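Are two-armed machines ready for laundry and bin work yet?

General discussion – Automation
Started 7 Jun 2024

dovetail_ray
I run a small shop that does wood parts and some light assembly. 23 people on a good week. Every trade magazine I get now has a two-armed robot on the cover folding a towel or loading a dishwasher. My question is simple. Has anyone here had one do a real chore, on a real floor, for a full shift? I don't mean welding or palletizing. I mean emptying scrap bins, wiping benches, carrying totes to the wash station. The stuff I pay people to do for the last half hour of the day and they hate it.

mkessler
No. Short answer. We had a sales visit from Dranau in the spring and the unit could move a tote from one marked spot to another marked spot. Put a rag in the tote and it was fine. Hang the rag over the rim and it stopped and waited for a person.

Plateau9
I'd push back on that a little. Stopping and waiting is what I want it to do. The last thing I need is a machine that guesses. Our Vermeulen cell does tote transfers at night and it stops maybe twice a shift. Someone clears it and it goes on. It still comes out ahead for us.

mkessler
A fixed cell with totes that are all the same is not a chore. It's a conveyor with extra steps. Ray asked about bins and benches.

Plateau9
Fair, but a lot of shop chores turn into fixed cells if you tidy up a little. We bought one kind of tote and threw out the rest. That did more for us than any software update.

dovetail_ray
I could do that for totes. I can't do it for scrap. Offcuts come in every length.

tinaB_millwork
Home side of this: my sister has the Pirau floor unit and likes it, but she picks up before it runs. So she does the chore and then the machine does the easy part. She says it's still worth it because of the dog hair.

mkessler
That matches every home machine I've seen. Floors yes, anything above floor level no.

Vikas Vishwakarma
I do integration work, mostly two-arm setups, so take this with that in mind. I'll try to give Ray something he can use.

Picking up one small rigid thing is in decent shape. If it fits in one gripper and it's where the machine expects it, you can plan on it working. Cloth is improving but slow. I've timed a towel fold at 70 seconds and I would not pay for that.

The middle case is big awkward things that need both hands. Bins, hoppers, trays, a full laundry basket. People underrate how hard these are. Once both grippers have hold of the same rigid part, the arms are tied together through it. If one arm runs a little ahead, it pulls against the other, and either the grip slips or something bends. A person just feels that and gives a bit. The machine needs force sensing on both sides and a controller that makes use of it.

The other trouble is where you grab. Tapered shapes want to be held near the wide end, where there is an edge to pinch, but then all the weight hangs below the grip and it can swing when you stop. We slow the whole move down for that.
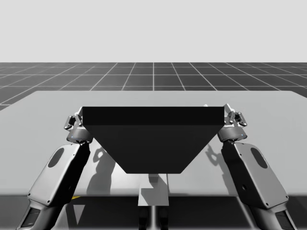
We work these lifts out in simulation first, and it's good for reach and for finding out where the arms run into each other. It's less good for friction. Our last bin lift took 2356 simulated tries before I was happy with the path, and then we lost a week on the real floor because the rims were greasy.

So for scrap bins, Ray, my answer is maybe, if you use one bin shape, keep the rims clean and park them in the same place. For wiping benches, no.

Plateau9
The rim thing is real. We put rubber on our finger pads and it helped until the rubber wore off.

mkessler
So he has to buy new bins, clean the rims and park them in a marked spot. At that point the guy parking the bin could dump it.

Vikas Vishwakarma
For one bin a day, yes, have him dump it. At forty bins the math changes. It depends on the count and on how heavy they are. Back injuries are usually what gets my customers to call, more than labor hours.

tinaB_millwork
We had one of those last year. A bin tipper on wheels fixed it, no robot. Clalano makes one, ours was $2791 with the side guard. It plugs into the wall and has two buttons.

dovetail_ray
I have nine bins, so it sounds like I'm in tipper territory. Tina, does it take a bin with sloped sides or only the straight ones?

tinaB_millwork
Sloped is OK if there's a lip for the clamp to catch. Measure the lip before you order. Ours needed a spacer.

dovetail_ray
OK, will measure. I'll look at the arms again after our July shutdown if Vikas is willing to talk through numbers.

Vikas Vishwakarma
Sure, send me a message. Bin weight full and empty, and a sketch of the rim.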